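Filed under: Talks & Slides / Water Quality
14 shares · 3 comments

Reading a Color Test: Speaker Notes
Session on small water systems, 25 minutes plus questions

Slide 1 - Title

Wait for the room to settle. State the scope: colorimetric testing at small drinking water systems, meaning tests in which a reagent produces a color and the color is converted to a concentration. Free chlorine is the main case. Instrument brands are out of scope, and so is sampling for bacteria.

Slide 2 - The system used for the data

The Brerham system serves a small town from two wells. Chlorine is dosed at the well house and measured at the tap end of the network. The readings in this talk were taken under the Haruna project, which compared operator readings with a bench photometer. There are 152 paired readings in the set. Both members of each pair come from the same sample bottle.

Mention that the pairs were not taken at fixed hours. Someone usually asks.

Slide 3 - What the color means

The reagent reacts with free chlorine and turns pink. The depth of the pink depends on three quantities: the concentration, the length of the light path, and how strongly the colored compound absorbs at the wavelength used. For a fixed cell and a fixed wavelength, absorbance rises in proportion to concentration. The relationship holds over the working range and fails above it.

At high chlorine the pink can fade or never form. A colorless result at a site with a strong chlorine smell should be repeated on a diluted sample. Say this slowly. It is the point most often missed in the feedback forms.

Slide 4 - Comparators and photometers

A comparator asks the eye to match a sample against printed or molded standards. The steps between standards are coarse, and the operator rounds. A photometer measures absorbance directly and reports two decimals, the second of which should be treated with caution.

Of the 152 pairs, 73 had the comparator reading lower than the photometer and 69 had it higher. The rest agreed to the nearest step. There is no strong bias in one direction. The spread is the problem, and it is wider at the low end of the scale, where the decision to increase the dose is made.

Slide 5 - Sources of spread

Cell condition. Scratches and fingerprints scatter light and raise the reading. Wipe the outside of the cell with a lint-free cloth before every measurement, the blank included.

Blank. Zero on the same water, without reagent. Zeroing on distilled water ignores the natural color of the source. The second Brerham well carries some iron, and the difference shows.

Time. Free chlorine is read within a minute of adding the reagent. After that, combined chlorine begins to contribute. The Mandunier worksheet has a column for the time of reading, and it is usually left blank.

Temperature. Cold samples fog the cell. Let the cell stand, wipe again, then read.

Light. Comparators are designed for north daylight. Under a warm lamp a pale pink is hard to separate from clear - several of the low readings were taken this way in the pump room.

(If time is short, skip temperature and light and go to the next slide.)

Slide 6 - Color on the bench

Leave these up during the first questions. Point to the yellow and blue liquids in the clear rack on the last one.

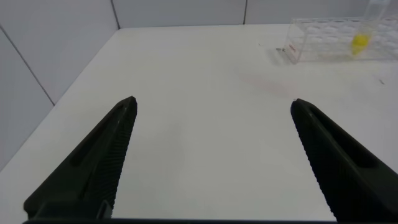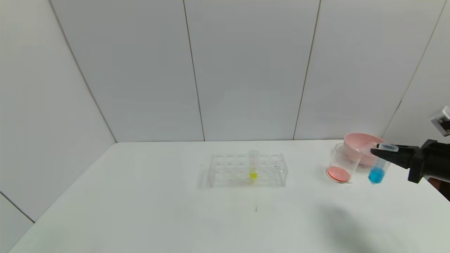
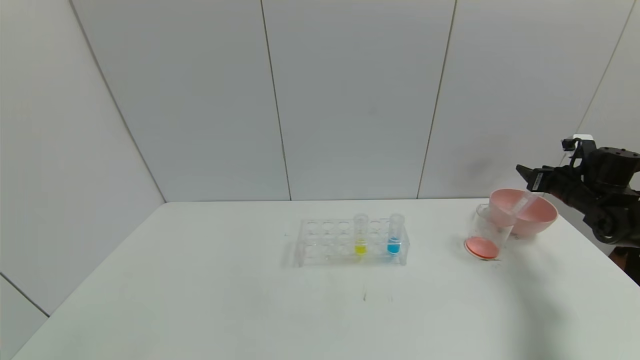
Slide 7 - Wavelength choice

A solution that looks yellow absorbs mainly in the blue. A solution that looks blue absorbs mainly in the orange and red. The meter wavelength is chosen near the absorption peak, so the filter color is roughly the complement of the color seen. For the pink chlorine product the usual choice is in the green.

Using the wrong program on a multi-parameter meter gives a number that looks plausible. The Gavix log sheet now asks for the program number next to the result. Recommend the same for any site with a shared meter.

Slide 8 - Routine for operators

Rinse the cell with sample twice. Fill to the line, wipe, zero. Add reagent, cap, swirl. Check for bubbles on the wall of the cell. Wipe, read, write down the value and the time. Rinse the cell before the residue dries.

Check the meter against sealed standards monthly and keep the results with the daily log. A slow drift is easier to see when the checks sit on one page.

Slide 9 - Questions

Expected: whether test strips are acceptable. They are adequate for locating a gross fault and unsuitable for compliance records unless the local rule says otherwise.

Expected: shelf life of powder reagent. Follow the date on the packet, and discard powder that has caked or changed color.

Handout copies are on the side table. The worksheet is on the back.

3 comments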